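My Sports Analytics Report: Do Tired Legs Kill the Free Throw?
Marlene Schmieder, 8 December 2022

I picked free throws because I'm bad at them! My rec team, the Palter Pokuras, lets us log every attempt, and I wanted to know if people miss more late in games. I went through 19 games and ended up with 1668 attempts (practice included, so don't panic).
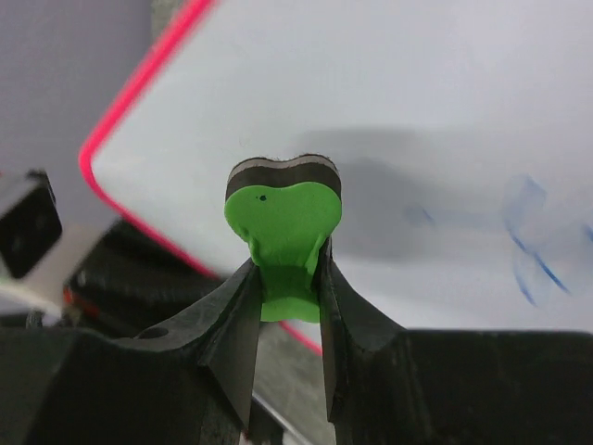

Free throw form starts in the hands, or so our coach swears. She wants the ball up on the fingers with a gap under it. Two black fingers pinching something small, with a narrow gap left between them lower down, is pretty close to the grip she keeps yelling for -- only a basketball is a lot bigger. I kept grip out of my numbers anyway and stuck to makes, misses and the quarter.

The team made 70 percent in the first half. After halftime it dropped by 2 points, a smaller dip than I had bet on (I owe my sister lunch). Our center got better in the fourth, and I still can't explain it.

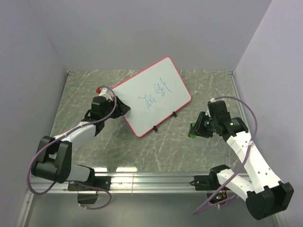 Fig. 2. Whiteboard with blue marker writing.

Next July I want to redo this with the Istska league and add heart rate -- if Coach Ekinci lets me put straps on everyone.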